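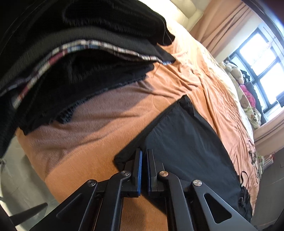 ## Dye loss in black cotton

I log wash cycles for dark clothes. Fading in black cotton comes mostly from abrasion and detergent residue – temperature matters less below 30 °C. My spin limit is 600 rpm.

Binta Abubakar asked about vinegar. I ran it for 5 cycles in November and saw no difference against plain water. 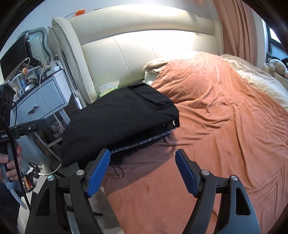

## Settings

- Inside out, snaps closed
- Cold, short cycle
- Line dry in shade

The Tultemdale supply is hard, so I add softener salts first.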